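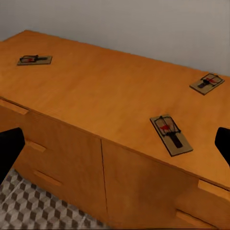
Mousetrap task, three on the cabinet top, gripper open

Thread: House rules for sim manipulation tasks, want your input

gritty_gripper
I'm writing up good practice rules for our Vandex task set and I'm having a blast with it, so please poke holes! Draft so far:

1. Every task says in plain words what counts as done, before anyone records anything.
2. Object positions get reshuffled between episodes. No hand-placed favorites.
3. Any contact with a trap that isn't the target trap is logged, even if the task succeeds.
4. Minimum 80 episodes per task before you quote a success rate to anybody.

Rule 3 is the one I love. A policy that gets the front trap and clips its neighbor on the way out shouldn't score the same as a clean one.

palletjack
Good list! I'd fight you on 4 though. 80 is thin if you're also reshuffling. We run 300 on Lukside and the number still wobbles between seeds.

gritty_gripper
300 would take us all of June, lol. Could do 80 for a draft number and 300 for anything that leaves the group?

palletjack
I can live with that. Write down which one it is next to the number, every time.

tumblingblocks
Can I add one about floors and walls? Please don't swap every background for flat gray. I know it trains faster, and I know people in the Wenitz thread swear by it, but patterned floors are where you find out what your vision side is really doing.

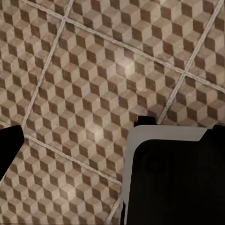

My rule would be: at least one busy floor and one plain one in every eval, scored separately. Same for glare. Leave it in, and list the light settings with the results so the next person can match them.

moth_servo
Disagree, sorry. If the task is about traps on a cabinet, test the traps on the cabinet. Pile on floor patterns and glare and you can't tell what broke. Make it a second suite.

tumblingblocks
But scored separately IS a second suite! We just keep it in the same report so it doesn't get skipped.

moth_servo
OK, if the plain score comes first in the table I'm fine with it.

gritty_gripper
Sold. That's rule 5. What about time limits? I had 60 seconds per episode in an older draft and took it out.

palletjack
Put it back. With no limit you get runs that hover forever and somehow never count as failures.

vidalin_fan
Vídalín does 60 with a timeout counted as a fail, and I really like it. One more from me: keep the failed episodes! Same folder, same naming. I learned more from our bad runs than from the good ones.

gritty_gripper
Yes to both, adding them tonight. Still open is whether a light brush against the cabinet counts as contact under rule 3. I say yes, moth_servo probably says no.

moth_servo
moth_servo says set a force threshold and print it in the rule.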